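Stunwood Workshop Building: Monthly Safety Check, with Comments
Date of check: 20/11/2023. Checked by: Mirsad Perić. Copy to: Doaa Shehata, Marin Gashi.

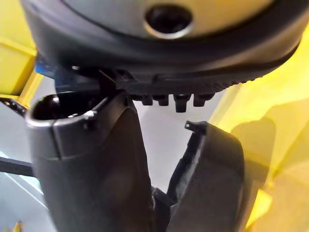
The general condition of the building is better than it was in August, and most of the points from that list are now closed. I checked the ground floor first, then the upper floor, then the yard. As before, I write OK, REPAIR or WATCH after each point, and a comment where one word is not enough. One request for everybody who uses the benches: when you look over a piece of equipment, look also at the side that faces down. A thick black rim with small ridges, as on the round part in the photo, has many small grooves, and a quick wipe from the top does not reach them. Please use the soft brush from the cleaning cupboard and not a screwdriver.

1. EXITS AND WALKWAYS

1.1 Main door opens fully from inside without key: OK

1.2 Back door opens fully from inside without key: REPAIR
Comment: The door opens, but I must push with the shoulder. The bottom rubs on the floor plate. Marin Gashi has looked at it and thinks the upper hinge has dropped. Until it is repaired, please do not lock the main door while people are working.

1.3 Walkways free, yellow lines visible: WATCH
Comment: The line between the saw room and the store is almost gone. Two pallets from Vodden were standing over it on Monday morning. They were moved while I was there.

1.4 Stairs, handrail and edge strips: OK
Comment: The loose strip from the last list is glued and also screwed now.

2. FIRE

2.1 Extinguishers in place, pin and seal present: OK

2.2 Extinguishers inside service date: WATCH
Comment: All are inside the date, but the one near the paint shelf comes due soon. Azra Janevski will call Clarnaner and ask if they can do the whole building in one visit.

2.3 Fire blanket in kitchen: OK

2.4 Alarm test, heard in every room: REPAIR
Comment: In the upper back room with the door closed I could hear it only weakly. With a machine running I think a person would not hear it. This is the most serious point on the list.

2.5 Oily rags in the metal bin with lid: WATCH
Comment: The bin was correct. One rag was lying on the radiator next to it.

3. ELECTRICAL

3.1 Cables and plugs without damage: REPAIR
Comment: The extension cable at bench 4 has a cut in the outer cover. I took it away and put a label on it. Please do not bring it back with tape around it.

3.2 Distribution panel closed, space in front free: OK
Comment: There must be 3 feet free in front of the panel. I measured, and it is enough.

3.3 Heaters not on extension cables: OK

4. STORAGE AND LIFTING

4.1 Shelf load signs readable: WATCH
Comment: The sign for 1,000 pounds on the long rack is faded by the sun. I can still read it, but I already know what is written there. Mateja Radulović will print a new one.

4.2 Heavy items on lower shelves: OK

4.3 Ladders, feet and locks: REPAIR
Comment: The short ladder has lost one rubber foot. It is out of use and stands in my office.

5. FIRST AID

5.1 Box complete: REPAIR
Comment: Eye wash is finished and plasters are few. Ordered from Ionescu.

5.2 List of first aiders on the wall is correct: OK

6. YARD

6.1 Outside lamp at the gate: OK

6.2 Drain free of leaves: WATCH
Comment: It was cleaned, but the tree is not finished yet.

TO DO BEFORE THE NEXT CHECK
Alarm in upper back room: Doaa Shehata
Back door hinge: Marin Gashi
Extinguisher service: Azra Janevski
New load sign and new yellow line: Mateja Radulović
Cable and ladder, repair or throw away: Mirsad Perić

If you find a mistake in this list, please write it on the paper copy beside the main door, with your name.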